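Getting a real answer out of your state rep

I've written to Evangelista's office more times than I'd like to admit, and the form letters finally taught me something! Pick one bill, and put its number in your first line.
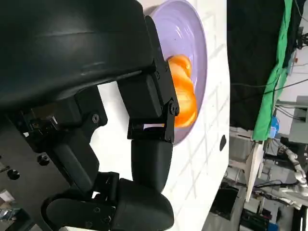
Then say how you want them to vote and stop. The web form cuts you off at 2000 characters (I found out the hard way), so draft it somewhere else first.

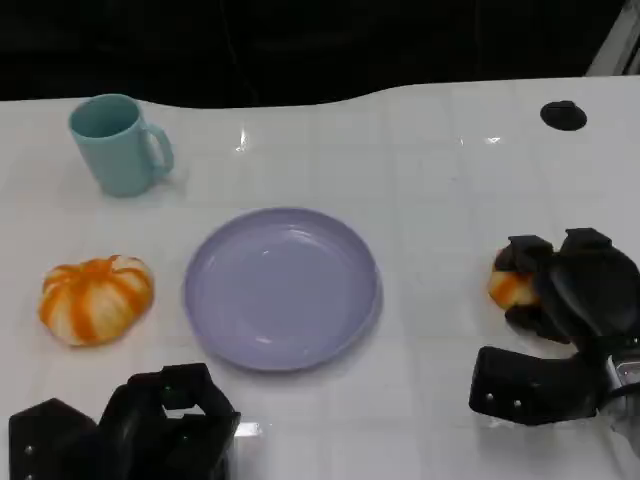

Wait two weeks, then call. Mornings are best, before the committee hearings start. I pour something into a teal mug like that one, read my letter out loud once, and dial. Ask for Giang Dương, who handles the mail.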